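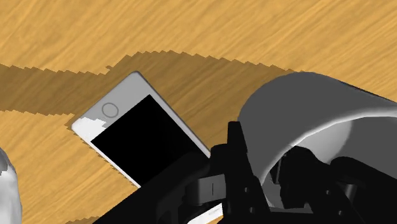

The case for answering the phone

My mother's phone rang for two days before I understood that she had stopped picking it up. She wasn't ill. She had gotten so many calls about her car warranty (she sold the car in February) that she had decided the ringing no longer had anything to do with her. When I asked how I was supposed to reach her, she told me to text. She is 80 years old and types with one finger.

I don't blame her, and I do the same thing. If I don't know the number, I let it go to voicemail, and if there is a voicemail I read the typed version of it, which is usually wrong. Most people I know live this way now. I think it's a mistake, and I think we should start answering again, even though a good share of the calls will be junk.

I worked for 14 years in the office of a plumbing supply company called Herrero, and for most of that time my job was the phone. I learned that a person who calls usually doesn't know what they need. They know that water is coming through a ceiling, or that a part they bought doesn't fit the part they already have. An email from that person says "wrong fitting, please advise." A call from that person takes four minutes, and in the third minute they mention that the house was built by their grandfather, who did his own pipes, and then you know what the trouble is. I can't count the orders I fixed that way. Nothing in the email would have led me there.

Near the end, Herrero put in a system that sent callers to a web form. The number stayed on the website, but if you dialed it a recording read you the address of the form. Calls dropped, which was the point. Returns went up, and the man who ran the warehouse complained about it every morning. The company kept the form. I left not long after, for other reasons mostly.

People say that a phone call is rude because it demands your attention at a time the caller picked. My friend Oleksandra Maksymiv holds this view very firmly. She says a text lets both people choose their moment, and that a call is like someone walking into your kitchen without knocking. I see what she means. But I grew up in a house where people did walk into the kitchen, and I remember those visits better than the ones that were arranged. Also, a text makes its own demands. It sits there. A question that would take thirty seconds out loud can drag across a whole afternoon, with each person checking to see if the other has written back. Oleksandra and I once spent most of a Saturday's worth of messages settling where to eat, and then the place was closed.

The other thing people say is that the calls are nearly all scams. This is the better argument. I kept no records, but my own phone has been bad this year, and I know people who have lost real money. A neighbor of mine sent $3000 to someone who said he was her nephew. I wouldn't tell her to pick up unknown numbers, and I have stopped telling my mother to.

What bothers me is that we've treated this as a kind of weather. The phone companies carry these calls, and they could do far more to stop them. If our mailboxes were stuffed every day with fake bills, we would be angry at somebody. We wouldn't just stop opening the mailbox and tell our relatives to find another way. With phones we gave up, and now the fake calls have the line to themselves.

There is a cost to that, and it falls on people who have to call from numbers you don't know. A school nurse is one. So is the lab that needs you to come back in. Bláthnaid Mac Carthaigh, who lives down the road from me, schedules home visits for older patients, and she tells me she will try the same person again and again before she gets through, then hears that they saw it ringing and thought she was a scam. Some of them miss the visit.

So I've made a small rule for myself. During the day, if I'm not driving or eating, I answer. I say hello and wait. If it's a recording, I hang up. If it's a live person selling something, I say no thank you and hang up. It takes very little time. In the past two weeks I have also talked to the pharmacy, a cousin with a new number, and a man trying to reach somebody named Denise, who was very polite about it.

I call people more, too, and I leave a real message when they don't pick up, with my name and what I want. My brother thinks this is funny. He still texts me back, usually with one word, but last week he called. He wanted to know how long to cook a ham, and we stayed on for most of an hour.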